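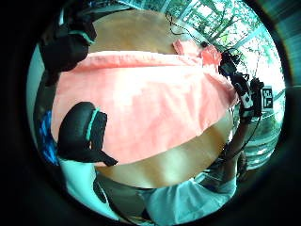

Etornam Baidoo

Paper towels vs. cloths in shared kitchens
Term project, final report
Handed in 30/08/2026

Why this topic

My building goes through a lot of paper towels. Loseo House has shared kitchens on every floor and the trash under each sink is mostly balled up paper by dinner time. I wanted to know if people would switch to washable cloths if the cloths were just there, free, with a bin to drop the used ones in. First idea was to compare cost only. Changed it after talking to Ms. Quartey, who thought the cost part was too easy and I should look at what people do with the dirty ones.

What I did

11 kitchens signed up. Ran it for four weeks. First two weeks normal, paper only, I wrote down every roll that got replaced. Second two weeks each kitchen also got a stack of cotton cloths and a bin with a lid. Paper stayed out the whole time, I didn't want to force anyone.

I did the laundry myself in the basement machines. Hot wash, no softener (softener makes cotton worse at soaking things up, found this out in the background reading and then tested it at the sink, it's true). Dried on the rack when there was room, dryer when there wasn't. I logged each cloth as it came back out of a bin. Total for the second half was 247 cloth returns. A return is one cloth coming back one time, so the same cloth can be in there over and over.

At the end I put a one page survey under doors. Should have done it in the middle too.

What I found

Paper use went down in most of the kitchens but not evenly. The kitchens where people cook together dropped the most. The ones where everybody mostly microwaves hardly changed, because there wasn't much wiping going on in the first place. In Jindard wing, paper use went up in the second half. Ayuba Arthur lives on that floor and told me there was a birthday and a flooded sink the same weekend so I'm leaving it in but I would not read much into it.

Counters and tables are where cloths won. Almost everyone who answered the survey said they'd use a cloth for a counter. Floors were split. Raw meat juice, eggs, anything greasy – people went straight for paper, and a lot of them said so in pretty strong words. One answer was just "no" underlined.

The bins were the weak part. A wet cloth in a closed bin smells bad by the second day. I was picking up twice a week to start with and had to go to every other day. A few kitchens took the lid off, and those ones had less smell but then more trash got thrown in on top of the cloths. I found tea bags, a fork, and a parking ticket.

Cloths also walk off. Some went to peoples rooms and came back later, some never did. I didn't track which ones because I hadn't numbered them. If somebody repeats this, number them with a laundry pen.

Cost

Harder than I thought. Cloths have to be bought up front and paper gets bought forever, so it depends how long a cloth lasts, and my project was too short to wear any out. I priced the wash loads from the basement machine rate but I sometimes ran a load half full to keep up with the smell problem, so my per-cloth price is too high compared to what a real system would have. I'm giving the cost table in the appendix but treat it as a worst case.

I also didn't put in a price for my time. Fiifi Nyarko brought this up when I presented and he's right. Somebody has to carry the bins down. If that's a paid person the answer could flip.

Problems with the project

Everybody knew I was doing it. People on my own floor were probably being nice. The survey came back mostly from kitchens that liked the cloths. No control kitchen in the second half, so I can't rule out that use would of dropped anyway with people away. I also lost one page of my log for the first week and rebuilt it from the supply closet sheet, which only shows rolls taken out, not rolls put up.

What I'd do next

Open wire baskets, not bins. Hooks by the sink so a cloth can dry between uses. Two colors, one for counters and one for floors – survey people asked for this more than anything else. Start in September when the building is full and run it the whole term.

Frimpong Hall has asked to borrow the leftover cloths. They're washed and folded in the closet by the basement stairs, ask me for the key.

Thanks to Abena Quartey for reading two drafts, and to everyone who did the survey.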